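**Does a tray under a puzzle cube do anything for a white table?**

Posted in Home & Surfaces by Roswitha Böttcher, May 3, 2025
2966 views

I have a big white table with a flat matte top. It gets used for a lot of things, and one of them is a Rubik's cube that never seems to leave it. Since April I've been finding short gray marks on the surface, and the theory in my house is that the cube is doing it when it gets put down and pushed along.

So now there's a dark round tray on the table, with a slightly raised rim, and the cube is supposed to live over it. The shop sold it to me as a "surface saver" and I paid 16 dollars for it, which seems like plenty for a tray.
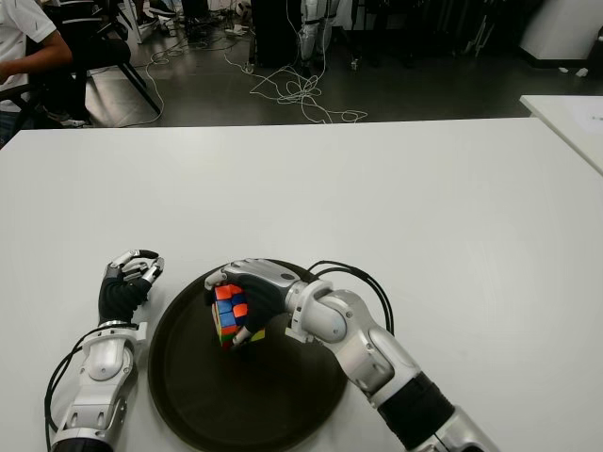
I'm not convinced. A cube weighs next to nothing. The corners aren't sharp. And the tray is a much harder thing to slide around than the cube ever was, so if anything is going to mark a matte top, my money is on the tray. I also don't know whether the marks are scratches or just something rubbed off onto the surface. Some came away with a damp cloth and some didn't.

What I'd like to know:

- Can a cube really mark a matte white top?
- Is a tray worth keeping, or did I buy a coaster for a toy?
- What takes gray marks off without leaving a shiny patch?

Please don't tell me to get a tablecloth. I've had that advice already.

---

**Timo Haberkorn**

I doubt it's the cube. I've had one on a pale desk for four years, dropped it more times than I'd like to say, and there isn't a mark I could pin on it.

Gray streaks on matte white are mostly transfer. Something a bit softer than the table gets dragged over it and leaves some of itself behind. Keys do it, and so do mugs with an unglazed ring on the bottom and the feet of cheap lamps. The same goes for the underside of your tray, if it's bare. Turn it over and run a white paper towel across the bottom, pressing hard. If the towel comes up gray, there's your answer and you can ask for your money back.

To tell a scratch from a transfer mark, close your eyes and run a fingernail across it. If the nail catches, it's a scratch and you'll have to live with it. If it doesn't, try this, in this order:

1. Damp cloth, a drop of dish soap, light pressure.
2. A plain white pencil eraser, going one way only.
3. Baking soda mixed with water to a thin paste, on a soft cloth, for a few seconds. Wipe it off and look before you do more.

Stay away from melamine sponges on anything matte. They do lift the mark, and they polish the spot while they're at it -- then you've got a shiny oval that shows up every time you sit down. I'd be just as careful with the Edura cream somebody is sure to recommend. I tried it on the back corner of my desk and I can still find the corner.

Most of the wear on my own desk is along the edge, where forearms and sleeves go over it, and I'd look there before blaming anything in the middle.
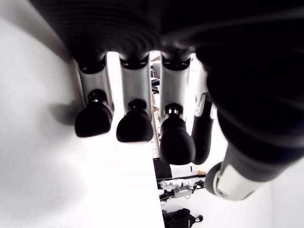
*White tabletop and its straight edge.*

If your marks turn up near the edge as well, the cube is in the clear.

---

**Iddrisu Wumbei**

tray is fine just put felt dots under it. I have the Gendgate ones, they stay on. done

---

**Dörte Seidel**

Felt dots pick up grit. I used them under a fruit bowl for months, and when I peeled them off there were sand grains pressed into the felt and a ring of fine scratches under it. If you go that way, check them and swap them when they look dirty. I'm skeptical that any brand is better than another.

I do disagree with Timo on one thing. A rim is useful if the person with the cube is a fidgeter. Ours used to skid off the table and hit the floor, and the floor came out of it worse than the table ever did. A raised edge stops most of that. It wouldn't persuade me to pay what you paid, though. Mine is an old serving tray with a cork mat glued underneath, and the "surface saver" label sounds to me like something added to a tray they already had in stock.

Lift it when you wipe the table. Crumbs get under there and then it goes around like sandpaper.

---

**Roswitha Böttcher**

Did the paper towel test. Light gray smear, so I'm going to write to the shop, and I expect they'll tell me it's the cube. The eraser worked on all but one mark. My nail catches on that one.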